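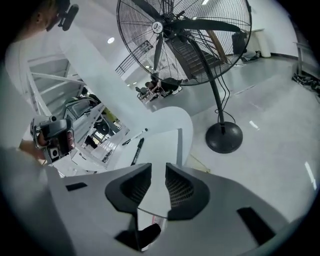 Flelar at Berum Road, February

About Flelar

Flelar is a vegetable and herb seed company. We grow, clean, test and pack open-pollinated seed for home gardeners, market growers and school gardens across Australia. Most of our orders go out by post in paper packets. The rest are bulk lines sold by weight to growers who already know what they want.

The business was started by Janelle Padilla and Sun-ja Lim, who had neighbouring plots at a community garden and were both saving more seed than they could sow. Janelle had beans and pumpkins. Sun-ja had perilla, Korean radish, garland chrysanthemum and several chillies that were hard to buy here at the time. They printed a single-page list, folded the packets at Sun-ja's kitchen table and sold them from a Saturday market stall. The first list had no prices on it, as they forgot, and Janelle wrote them in by hand.

We moved to Berum Road when the kitchen table stopped being practical. The site has a cleaning shed, a cool room, an office and a bit over an acre of beds behind the car park. The soil is heavy clay and took years of compost and gypsum before carrots would do anything in it. We still grow our carrot seed elsewhere.

What we grow

The current catalogue has brassicas, lettuces, Asian greens, tomatoes, chillies, cucurbits, beans, peas, alliums, roots and a small range of culinary herbs. We don't sell hybrids. If you save seed properly from one of our varieties it should come true to type, and the growing notes on our packets include isolation distances so you can do that.

Two varieties are our own selections. Châu is a loose-leaf mustard green selected for slow bolting in warm springs. It began as a mixed packet given to us by a customer and took seven seasons to settle down. Cuken is a short, pale cucumber with thin skin, good for pickling whole. It does not like wet feet and we would not suggest it for the tropics in summer.

We grow a little under half of our seed at Berum Road. The remainder comes from contract growers on small farms, most of them within a day's drive. Growing lines of the same species on different properties is the simplest way to stop them crossing — pumpkins in particular will cross with anything related to them if bees can get there. Each grower's name is recorded against the lot and we can tell you who grew a packet if you ring us with the lot number.

Minimum population sizes matter too. Corn and brassicas run down quickly if seed is taken from only a handful of plants. Our largest single crop last season was a corn block of 1,000 plants, hand-thinned, with off-types pulled before they shed pollen.

Testing and packing

Every lot is germination tested before it is listed, and again each year it stays in stock. Ha-rang Yoo runs the testing. Samples are counted onto damp paper and held at the temperature that suits the species, then checked on set days. Lots that fall below our standard are withdrawn. Some of it goes to school gardens for sowing thickly, clearly marked as old seed, and the rest is composted.

The date on the packet is the date of the latest test, with a separate sow-by date underneath. Parsnip and onion seed have a short life and we pack them in small runs for that reason. Tomato seed keeps well, and you needn't throw out a packet that is a year past its date if it has been kept cool and dry.

Packets are plain paper with a printed label. We dropped the foil inner bags after customers asked us to, and have seen no drop in germination over a normal season of storage. If you live somewhere humid, put the packets in a jar with a lid.

The people

Janelle Padilla looks after the field, the contract growers and most of the arguments about what to drop from the catalogue. Sun-ja Lim has stepped back to two days a week but still does all the chilli selection. Bok-nam Tak manages cleaning and storage, and built the smaller of our two winnowers from parts of an old grain cleaner. Yu-na Seo handles orders, customer enquiries and the newsletter. We take on casual staff from January to April for harvest, and advertise those jobs in November.

School gardens

Schools, kindergartens and TAFE horticulture courses can order at a reduced rate. We sent 2,221 packets to schools under this arrangement last year. Orders need to come from a school email address or on a purchase order. We can suggest crops that fit inside a term — radish, rocket, bush peas and baby beets are the usual ones — and ones to avoid, such as anything that ripens over the Christmas break.

Ordering and visiting

Orders placed by noon on Tuesday are posted the same week. We cannot send some species to Western Australia or Tasmania under their quarantine rules, and the website will remove them from your cart if you enter a postcode in either state. Bulk quotes are available for orders of 2,000 seeds or more in a single variety.

We are not a nursery and do not sell seedlings. The shop counter is open on weekday mornings and you are welcome to pick up an order there to save the postage. The beds are open to visitors by arrangement only, and we ask that you clean your boots before you come, as clubroot travels on mud and we don't have it.

For growing questions, write to Yu-na through the contact form and include your postcode and what your soil is like. In spring it can take up to a week to get an answer.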